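Updated Thursday, October 17, 2024

People keep asking which chores they can hand to a machine this year. The list below is how we answer it in our own shop and kitchens. It covers what to give away, what to keep, and how to set up the work so a machine has a fair chance at it.

## Chores a machine can have now

**Open floors.** Robot vacuums are fine on hard floor and low carpet. Pick up cords and socks first. Empty the bin after every run if you have a dog.

**Lawns.** Good on flat grass with a clear edge. Walk the yard for sticks and toys before it starts. You will still trim along the fence by hand.

**Repeat cuts.** A small CNC router will cut the same part all day. You load the stock, check the clamps and stay in the room. Ours, bought used from Grurholm, has run since February and is on its second spindle belt.

**Dishes.** A dishwasher is automation too. Scrape, don't rinse, and keep tall pans out of the path of the spray arm.

## Chores to keep for yourself

**Laundry folding.** Cloth changes shape every time you lift it. Folding a basket of shirts takes a person a few minutes, and the machines we have seen tried are much slower.

**Loading the dishwasher.** Wet glass, odd handles, forks stuck together. Keep this one.

**Sorting mixed hardware.** A coffee can of screws, washers and bent nails is still a job for a person, a magnet and a muffin tin. Run the magnet over the pile first to pull the steel, then sort by length.

**Wiping around things.** A machine will wipe a bare counter. It won't move the toaster, wipe under it and put it back the right way around.

## Setting up a pick-up job

If you do want to try an arm on a tidying or sorting chore, most of the gain comes from the surface and the parts.

- Spread the parts out. Pieces that lean on each other get knocked over.
- Use a plain board in one light color. Busy patterns and shiny tops cause missed picks.
- Bolt the table down, or at least stop it from rocking. Check it again after a week.
- Start with chunky pieces that stand up on their own. Save washers and anything flat for later.
- Keep a printed marker near the work so the camera has a fixed point to measure from. Wipe it when it gets dusty.
- Mark the floor where people shouldn't stand while it runs.

Before you buy, time yourself doing the same chore. Cledwyn Lewis sorted 63 mixed pieces into bins by hand, drinking coffee between handfuls, and finished in 2 minutes. Write your own number down and take it to the demo. The Skositz starter arm was quoted to us at $2,094 without a table, and we passed – we don't have that much sorting to do. 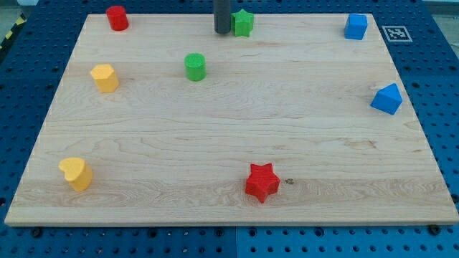 *Ristanik Makers Club – Home & Shop Automation Group*

Shape matters more than color. A cylinder or a cube can be taken from almost any side. A star has points that stick out, and a heart has a notch at the top, so the grip has to line up before it closes. If your chore has parts like those, turn them all the same way to begin with and see how the arm does before you mix them up.

Leave room above the board as well. The arm comes down from over the work, and a low shelf or a hanging lamp will get hit sooner or later.

For kitchens, our answer is still mostly no. A blocky part on a flat board is a long way from a drawer of measuring spoons. Ask again when a machine can empty a dish rack without a person standing by.

Kodikara bins with sloped fronts work well for either method. Get the 22-inch rail if you plan to hang more than a few, and put the heavy bins on the bottom row.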